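Home | Reviews | Flowers | Tools | Contact

Review: Grorndale flower snips

Last updated: 2020-04-10

I bought these snips in February, when Mwajuma Bakilana asked me to help with the table flowers for her sister's wedding. We had 200 roses to prepare and my old scissors were crushing the stems.

The Grorndale cuts very clean, also on thick hydrangea. The spring is soft — my hand was tired only at the end of the second evening.
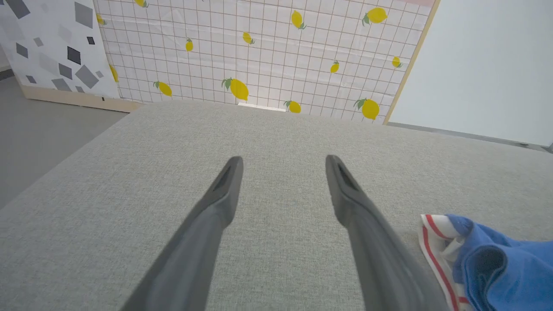
What I like less

The lock is too small for my thumb, and with gloves I cannot close it. Sap collects near the screw, so I open it and wipe it with oil every week. My other pair, from Prutus, is easier to clean but heavier. 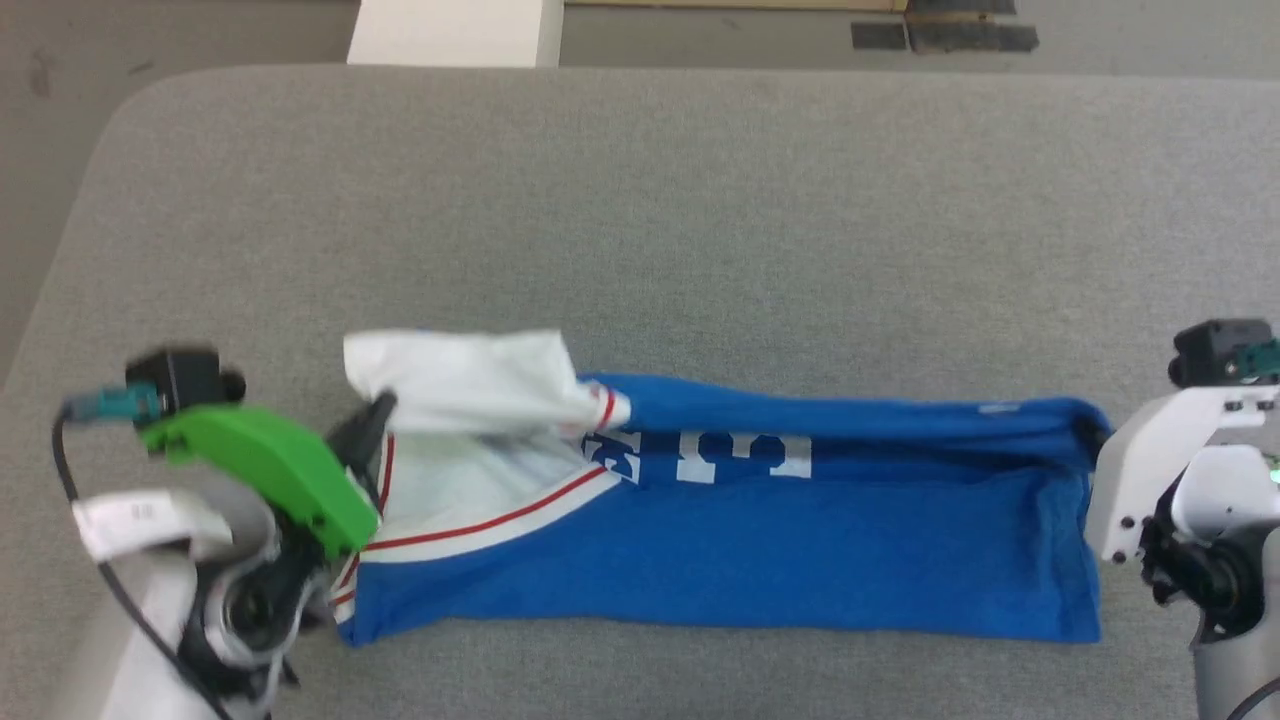
Should you buy it?

For roses, tulips and greens, yes. For woody branches I would take a real pruner. I give four stars from five, and I already ordered a second pair for Mwajuma.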